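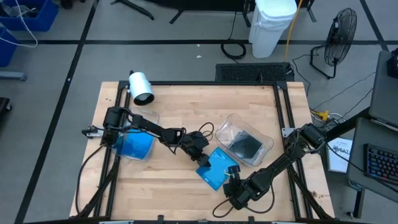 Chapter 2
Where Does It All Go? Storing Food at Home

I grew up in a house where every cupboard was a bit of a gamble. My aunt Gülizar kept lentils in jam jars, sugar in a biscuit tin and, for reasons I never got to the bottom of, more than 200 tea bags in a hatbox! She hardly threw anything away, though, and I've been trying to match her ever since.

So in this chapter we'll start with dry goods (flour, rice, pulses) and work up to leftovers. You'll need a kitchen scale, a 500 g bag of rice and a pen for labels. Before you read on, have a rummage through your own cupboards and write down the oldest thing you find. Mine was a packet of semolina.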